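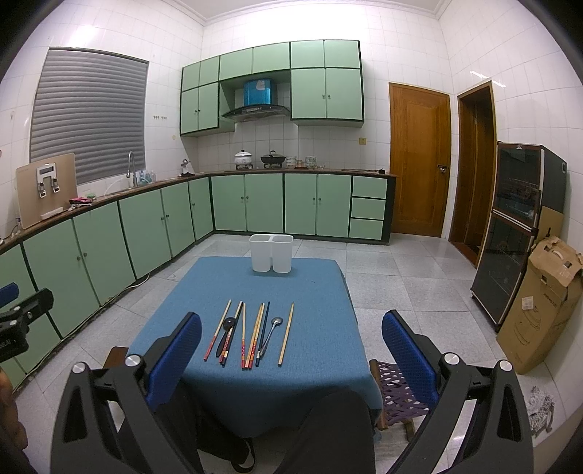

Kitchen station, Dakorholm site: chopsticks and spoons laid out ahead of the two-compartment container, from the hand-held gripper.

Visit to the Dakorholm demonstration site, Tue 10 October

Members of the Gratberg regional manufacturing group visited the Dakorholm site at the invitation of Mosus. The delegation was led by Hajar El Sherbiny and received by Zoia Shevchuk, head of site operations.

The morning was given to the kitchen station, where operators demonstrate household tasks with a hand-held gripper. The operator carries the tool, closes its two fingers on an object and places it, and the recording is later used to train a robot arm. The task on the day of the visit was the sorting of utensils into a white container with two bins. Ms. Shevchuk noted that chopsticks are among the harder items on the schedule. They are thin, they roll, and when two of them cross the operator must decide which to lift first. Operators are asked to work at an even pace and to complete the attempt even after a poor grasp.

The site had recorded 363 demonstrations of this task by the end of the previous week, of which 146 were made with mixed chopsticks and spoons. Karthikeyan Palaniappan explained the review procedure. Each recording is watched in full by a second person, and those with a hand in front of the camera are set aside.

Three members of the delegation tried the gripper under the guidance of Ye-seo Tak. All found the spoons easier than the chopsticks. A question was raised about operator fatigue, and Ms. Tak replied that sessions are limited to 38 minutes, followed by a change of station.

After lunch the group moved to the Ghoneim building, where Skye Halliday presented the remote-control stations. Operators there guide an arm from a separate desk. The delegation asked for a written comparison of training time for the two methods, and Mosus agreed to supply it in December.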